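Fliltbridge Toy and Household Goods Reuse Scheme
Progress report to the Rocha Fund
Report date: 10/06/2025
Grant stage: second of three payments

1. Where we stand

The short version is that the scheme is running, the money is being spent more slowly than planned, and I am less sure than I was in the application that we are measuring the right thing.

The grant was given to cut the amount of usable household and children's goods going to the Fliltbridge transfer station. We said we would do this through home collections, a sorting room on Onier Street and a weekly giveaway table. All three are in place. Whether they have cut anything is a harder question, and I would ask the Fund to read the next section before looking at the totals.

2. Items collected

We have logged 359 items against a target of 500 for the period. On paper that is a fair result for a scheme that opened late. I have some doubts about it.

An item is whatever the person filling in the log decides it is. A bag of building blocks went down as one item in the first weeks and as several later on. We have now written a one-page rule on this, but I have not gone back and changed the old entries, as I would only be guessing.

The bigger doubt is whether these goods would have been thrown out at all. Several households told us they used to pass things on to cousins or neighbors and now give them to us. That is kind of them, but it does not keep anything out of the landfill. The application assumed every item collected was an item saved. I wrote that sentence and I would not write it again.

3. Collections

We planned eight collection routes and are running six. The two missing ones are on the hill side of town, where the streets are steep and the van we share is hard to park. We tried grouping those homes into a single monthly stop. Turnout was poor, and I would sooner leave those routes closed than keep reporting them as "in development."

The booking software, Werkelero, does its job when people use it. Most still phone. The company's sales material promised that phone bookings would fade away within a season, and I see no sign of that. We are paying for a yearly license that covers far more than we need. It comes up for renewal in December and my advice is to drop to the basic plan.

4. The giveaway table

This part works better than I expected, with one warning. Children's clothes and picture books go quickly. Large plastic toys do not. They take up half the sorting room, and some have been put out week after week with no takers. We have been slow to admit that a thing can be in good condition and still not be wanted.

I have asked the sorting team to set a limit on how long anything stays on the shelf. Goods past that point will go to recycling where possible and to the transfer station where not. It will look bad in the next set of figures. It should be reported anyway.

5. Spending

Van costs are under budget due to the closed routes. Rent is as planned. Printing is over, mainly because we paid twice for the same flyer after the first batch went out with the wrong opening hours. Training money is nearly untouched. We had put it aside for a repair course, and the only provider who replied wanted more people than we could offer.

We do not ask to move the training money yet. If no course can be found by the end of the year, I will propose handing it back.

6. What the survey does and does not show

The household survey came back with high marks for nearly everything. It was given out at the giveaway table, to people who had just been given something for free. I would not put weight on it. A better test would be to ask the homes that booked once and never again, and that is the plan for the next period.

7. Next period

Recount a sample of log entries under the new item rule.
Ask each donor what they would have done with the goods otherwise.
Settle the Werkelero plan before it renews.
Report goods thrown out as well as goods taken in.

If the second of these gives the answer I expect, the target of 500 should be replaced with something smaller and more honest. I would welcome a talk with the Fund about that before the third payment is released.

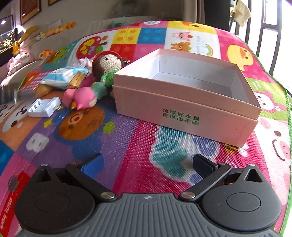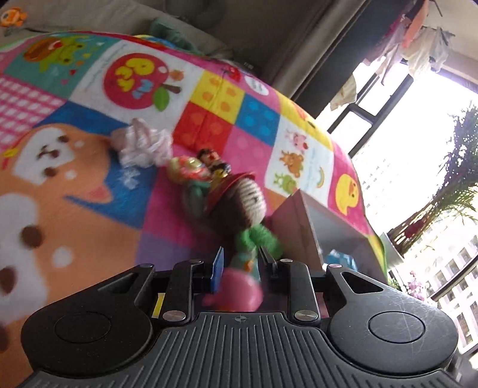
First picture: a pink cardboard fruit box on a padded play mat. Second picture: a crocheted doll on a patchwork-print blanket.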